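Notebook, packaging and shelf life bench
2018-07-27

Started the morning with the moisture numbers for the Manero flour, because I did not trust what I wrote yesterday. I was right not to trust. I had used the old dish weight for the second row. Corrected in the table, old values crossed out but still readable, please do not erase them.

Balance drifted again after lunch. I checked with the 100 g weight, then leveled the feet and let it stand before I continued. If somebody moves the balance, please write it on the door sheet -- it costs me one hour each time.

1. Storage bags, the question

We want to know how much water the flour takes up through a thin film when the bag is only twisted at the neck and not sealed. Weerasinghe store keeps it like this, and Nonside wants to do the same in November. My feeling is that the twist matters more than the film, but a feeling is not a result.

2. Bag types

Thin, see-through plastic with blue straps. The film creases easily, and for the calculation I treat the creases as flat area. This is surely wrong by a little.
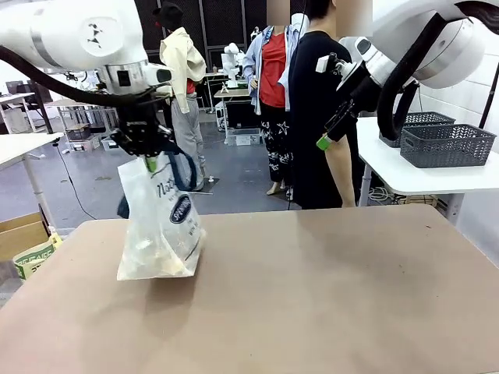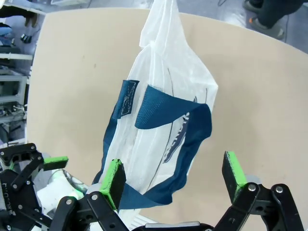
3. Humidity cabinet

Cabinet set to 93 percent for the wet series. It needs almost 489 minutes to become stable from room air, so it must be started the evening before. The Vukitz sensor on the upper shelf reads higher than the one below it. I have exchanged them and the difference stayed with the shelf, so it is the air flow and not the sensor. Only the lower shelf from now on.

First sample, twisted neck: 1544 g at the start. Next weighing tomorrow before I open the windows.

4. To do

Order filter paper, the wide one.
Ask Nonside which twist they use, one turn or several, and if they fold the end down.
Blank run with an empty bag. I forgot it last time and had to guess the film weight.
Clean the door seal of the cabinet, there is flour in the lower corner.
Copy the corrected table to the shared folder -- the version there is still the bad one.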